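Skurlow 교육구 공공급식 식재료 기준 개편 사업
중간 경과 보고 (2차 연도 상반기)

제출: Grulia 정책연구소
수신: Gumede 재단 교육정책 지원 부문

1. 보고 범위

본 보고는 1월 착수 이후의 수행 내역을 다룬다. 1차 연도 결과는 기제출 보고서로 갈음하며, 변경된 지표만 3항에 다시 적는다. 예산 집행 내역은 별도 양식으로 제출한다.

2. 수행 경과

교육구 내 77개 학교에 급식 운영 실태 조사표를 배포하였다. 조사표는 학교용과 학부모용으로 나누었고, 학부모용 회수분은 3484부이다. 무응답 문항이 절반을 넘는 조사표는 집계에서 제외하는 것을 원칙으로 하되, 제외분은 따로 보관하여 재단이 요청할 경우 열람할 수 있게 한다.

Ovdale 지구의 학교들은 위탁 계약의 갱신 시기가 다른 지구와 달라 단가 항목을 동일 기준으로 비교할 수 없었다. 해당 항목은 계약 체결 시점의 단가로 환산하였고, 환산식은 부속 자료 2에 수록하였다. 환산에 따른 오차 범위는 아직 확정되지 않았다.

조례 검토는 조달 규정, 영양 기준, 정보 공개의 순으로 진행하고 있다. 조달 규정 부분은 완료되었다. 현행 규정은 최저가 낙찰을 기본으로 하면서 예외 요건을 시행 지침에 위임하고 있으나, 지침에는 예외를 승인하는 주체가 명시되어 있지 않다. 학교마다 운용이 다른 직접적인 원인으로 판단된다.
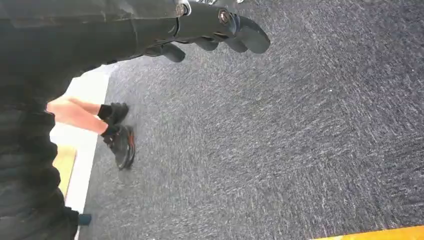 그림 1. 회색 카펫 바닥 위의 짙은 회색·검은색 그리퍼

영양 기준 부분은 초안 단계이다. 교육구 담당 부서와 용어 정의를 두고 이견이 있으며, 특히 '가공식품'의 범위를 상위 법령의 정의대로 둘지 교육구가 별도로 정할지가 남아 있다. 연구진은 상위 법령 정의를 준용하는 안을 제시하였다. 별도 정의를 둘 경우 납품 업체가 지구별로 서로 다른 서류를 갖추어야 하고, 소규모 업체의 입찰 참여가 줄어들 우려가 있다.

3. 지표 변경

당초 성과 지표였던 '학교별 만족도 평균'은 삭제를 요청한다. 학교 간 문항 해석의 차이가 커서 평균값의 정책적 의미가 낮다. 대체 지표로 '예외 조달 승인 건의 공개 비율'을 제안한다. 공개 여부는 교육구 게시 자료로 확인할 수 있어 추가 조사 비용이 들지 않는다. 학부모용 조사표의 회수율 목표는 약 78퍼센트로 유지한다.

4. 지연 사항

정보 공개 부분의 검토는 계획보다 늦어지고 있다. 교육구 의회가 관련 조례 개정안의 심의를 다음 회기로 넘겼고, 개정안 문안이 확정되기 전에는 비교 검토의 기준점을 정하기 어렵다. 이에 따라 공청회 자료집의 편집도 뒤로 미루었다. 심의가 다시 연기될 경우 현행 조례를 기준으로 검토를 마치고, 개정안에 대한 의견은 최종 보고서의 부록으로 분리한다.

5. 하반기 계획

- 영양 기준 초안 확정 및 교육구 담당 부서 회신 수령
- Ovdale 지구 단가 환산식의 외부 검증
- 예외 조달 승인 절차에 관한 표준 지침안 작성
- 공청회 자료집 편집 재개

지표 변경 요청에 대한 재단의 회신은 표준 지침안 작성 착수 전까지 필요하다. 회신이 없는 경우 기존 지표를 유지한 채 대체 지표를 병행 집계한다.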